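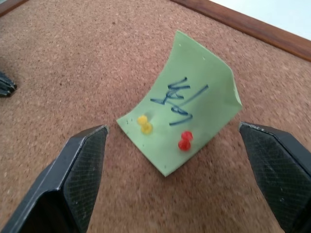 4. Coaching time and role preparation

4.1 Setting

The data come from two opera training programs, Trunside and Ateto. Both admit singers for two years, and both stage one full production in the spring and a program of scenes in December. Each singer has a weekly voice lesson with a teacher and a separate session with a vocal coach, who works from the piano on language, rhythm, style and memory. The lesson is fixed in the timetable at both programs. The coaching session is fixed at Trunside and booked by the singer at Ateto.

We collected the coaching records for all 30 singers enrolled in the two programs over one academic year. The records list 2,158 sessions. A session was counted if the coach had entered a start time and at least one piece of repertoire. Canceled sessions were removed before the total was taken. Group rehearsals at the piano were left out as well, even when a coach led them, and are treated in Section 5.

4.2 Coding the sessions

Two of the coaches, Morag Buchanan and Skye Swanson, helped us draw up the coding scheme before the records were opened. Their first draft had separate codes for diction and for translation. In practice the two were almost always worked on together, so they were merged under "text." The final codes were text, notes and rhythm, memory, ensemble cues, and style. A session could carry more than one code. Audition repertoire was coded in the same way as assigned roles but marked so that it could be taken out.

Most coaches wrote short entries, and a few wrote none beyond the title of the aria. In 177 sessions the entry was too brief to code. These sessions remain in the counts of coaching time but are not used in the comparison of content. 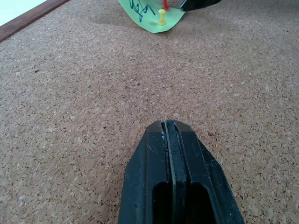 Did singers with larger roles spend more time with a coach?

Singers with larger roles had more coaching at Ateto, where they booked their own sessions, but at Trunside the size of the role made little difference. The fixed timetable gave each singer the same slot whatever the casting. Several Trunside coaches told us in interviews that they made up the gap by asking singers in small roles to bring recital songs, and the session entries agree with this.

4.3 Timing of the work

The two programs differed more in when the work was done than in what it covered. At Trunside, notes and rhythm took up the opening weeks and memory work began soon after. At Ateto, bookings stayed low until staging rehearsals were close and then rose sharply. As Figure 2 shows, memory was still the most common code at Ateto in the final weeks before the spring production, when Trunside singers had moved on to cues and style.

Figure 2. Coaching sessions coded "memory," by week before the spring opening, at Trunside and Ateto. Sessions on audition repertoire are excluded.

We interviewed 9 singers about their preparation. Those at Ateto said that booking was easy but that they put it off until they felt ready to be heard. One second-year mezzo-soprano said she did not want to "waste the coach's hour on wrong notes." Singers at Trunside complained about the opposite problem and described sessions in the early weeks for which they had nothing prepared. Coaches at both programs said they would still take an unprepared singer early over a prepared one late.

These differences cannot be put down to the timetable alone. The spring production at Trunside was sung in Italian and the one at Ateto in Czech, a language that most of the cast had not sung before.

Related articles
Page turning and score reading among student accompanists
Learning Czech roles: a survey of young singers
Casting and workload in small opera programs

Contact the editors | Copyright September 2020 | Back to top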